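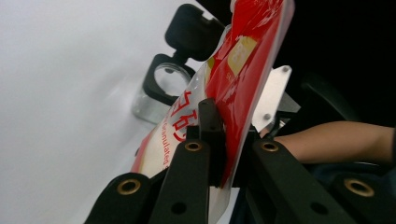 Fault of the week, and it's a cracker! Our grip force reading froze at 263 on run 573 and the log carried on as if all was well. Granulated sugar in a slippery plastic bag is a brilliant test for this — it creases, it shifts, so a flat line looks wrong straight away.

2/ Alper Kahraman spotted it. The reading should wander all over the place when you pinch a bag like that. Ours sat dead still for 700 samples.

3/ Cause: a stale value in the logger. If a packet drops, it repeats the last one. No warning at all!

4/ It now stops and beeps. Rerunning the February batch tonight — so keen to see what else was hiding.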